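The chairs my aunt left me, and what I've learned about sitting down

It's autumn here and the light comes into the kitchen sideways at breakfast, so I've been thinking about chairs. Bear with me!

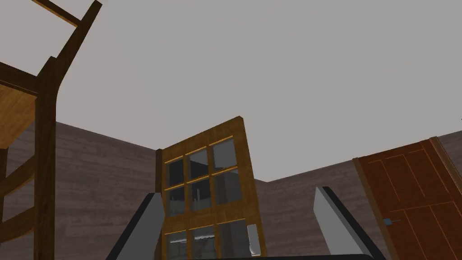 How I came to own seven of them

My great-aunt Antigoni Liapis had a house in Dirville with a dining room nobody was allowed to run through. When she moved into the unit near her daughter, the table went to a cousin with a bigger house than mine, and the chairs (dark timber, bentwood backs, a bit wobbly in the hips) somehow came to me. Six matched. The seventh had been bought later to make up for one that went to a neighbour and never came home, and the whole family pretended it was the same as the others. It's a full inch lower. As a kid I was always given that one, and I spent every Easter lunch with my chin practically in the lamb.

They lived in our garage for three years under an old doona cover. I'd go out for the Christmas lights each December, look at the lump, feel guilty and come back inside. Then last summer our horrible metal stools finally did in my husband's back, and out the chairs came.

Getting them fit to sit on

I'd like to say I fixed them all myself, but I did two and then rang for help. The first thing I did was the thing everyone says not to do, which was to squirt glue into the joints without taking them apart. It held for a fortnight. The chair let go underneath my mother-in-law, very slowly, a bit like a camel kneeling, and she was terribly good about it.

Gianni Zuccaro has a workshop behind the old Girard bakery and he took the other five, plus the camel. He knocks each joint apart with a rubber mallet, scrapes off every skerrick of old glue, and puts it back together with a rope wound round the legs and twisted tight with a stick. I'd been expecting some clever clamp. He charged me $60 a chair and gave me a proper talking-to about the squirting. He also told me to stop oiling them every time I felt fond of them, as I'd been leaving a sticky film that the dust was delighted with. A damp cloth, then a dry one, and wax once a year if I must.

He offered to put a block under each leg of the short one to bring it up level. I thought about it all the way home and rang him from the driveway to say please don't.

The business of where people sit

What I hadn't expected was how much having proper chairs would change our dinners. With the stools, everyone ate and wandered off. You perch on a stool; you're half gone already. Now people stay put. Annick Sutherland from over the road came to drop off lemons and was still there at nine o'clock, telling us about the time she drove a bus across the Nullarbor with no second gear. I've lived opposite her for most of a decade and had no idea she could drive a bus.

We've slipped into places, too, without anyone saying so. My husband has the one with its back to the oven (he feels the cold). Our youngest has claimed the low chair and guards it fiercely, even though she's now the tallest of the three kids and has to fold her knees off to one side. When her friend Aitana Villalobos sat in it by mistake there was a small silence, and then my daughter said very graciously that it was fine, she could have it for tonight.

Seats and cushions

I did try cushions. I ordered a set in a mustard colour I was very keen on, and they slid about so much that eating soup became a sort of sport. They've gone to the dog. If you've got flat timber seats and a bony family, a thin felt pad cut to shape is much better, and you can do it with a newspaper template and decent scissors in an afternoon. Put felt dots on the feet while you're at it. Ours used to shriek across the tiles like cockatoos.

A visit to Antigoni

I took a photo of the full table over to show her, all of us round it with our mouths full. She held it right up close, then at arm's length, and wanted to know who was in the short one. I told her. She said she'd always hated that chair and had only put me in it because I was the one child who didn't complain.

I've decided to take it as a compliment. She's coming to us for lunch next month and has asked for the seat by the oven, so my husband will have to be spoken to.

More from the blog

Lemons, and what to do with Annick's second bag
A wet weekend in Mirkotwood
The doona cover that became four tea towels
Why I gave up on the veggie patch (for now)
Clifford Simard's date loaf, with my changes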